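April, after supper

Okay, so I finally did the craft table today, and I'm writing this with sore knees and a glass of flat soda next to me, feeling very pleased with myself!

I had been putting it off since we moved the sewing machine out of the back bedroom. It was one of those jobs where I'd open the door, look at the table, say "tomorrow" out loud and shut the door again. But I woke up at 7 with nothing planned and no excuse, so I put on the old gray sweatpants and started at the left-hand end, where the paper lives.

Paper took the whole morning. I kept reading it. I found the brochure from the Bullora store (the one with the lamps I wanted and then didn't want), a receipt from the Cukham ferry, and a letter from Cidia Savings that I really should have answered in the winter. Answered it! Stamp on and everything, it's by the front door. I also found the instructions for the shelf in the hall, which explains why the shelf in the hall leans.

Then the pens. I had 42 pens and markers in that big jar, I know because I tried every single one on the back of the brochure and made a little tally. Almost half were dead. I felt bad throwing out the purple one, I'd had it since the night classes, but it only made a scratch. Out it went.

By the time I got to the small stuff I was thirsty and cranky, so there was Coke on the table along with everything else. I do like that table white. I complained about it for a year, every coffee ring and glue spot showing, and now that I've scrubbed it I keep going back in to look. It makes the whole back bedroom brighter, even with the blind half down.
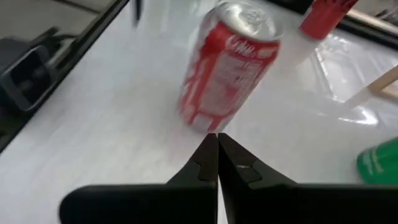
Octavian Olteanu thinks I should stop having drinks at that table altogether, and said so on the phone for a good ten minutes. According to him a can is the worst of the lot, it's light once you're halfway through, one elbow and there's sugar in everything, and why don't I use the windowsill like a sensible person. I told him the windowsill has the ferns on it. He said move the ferns. I am not moving the ferns, they sulked for weeks after the last time.

He does have a point about the sugar though. I lost a whole pad of watercolor paper that way last summer, the good Zervas kind with the rough side, and I was so mad I went for a walk in my slippers. So maybe a tray. A tray with an edge, over on the far corner. I'll look in the kitchen, I think there's one behind the baking sheets.

What else. I sorted the ribbon by color and then ran out of patience at green, so green and everything after green is in a bag. The glue gun has its own box now. The scissors are still missing, the big ones, and I've looked in all the places scissors go. I had to cut the drawer liner with the nail scissors and it looks like a mouse did it.

Stopped at 4 and lay on the rug for a while. Two bags for the trash, one for the school if they want it. Still to do: the drawer that sticks, the bag of ribbon, find the tray, and call back about the shelf.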